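Boxes worth keeping

Brunton packs its 800 gift sets a month in thin cardboard, and the July redesign kept the colour on the inside. Marier, the printer, ran 40 trial sheets before the shade was settled.
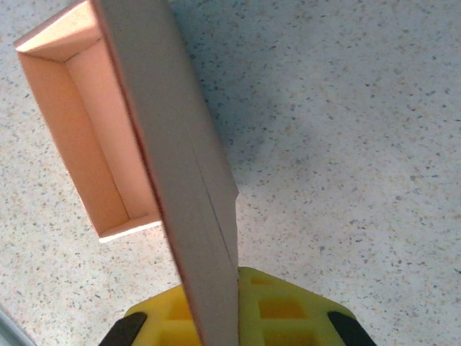 An open tray with a pink interior and a long grey-white panel at the bench.

The grey stays plain so a label can go anywhere. Flat stock ships in cartons of 1000 and is folded by hand as orders come in. Dremari, the shop next door, now uses the same size for candles.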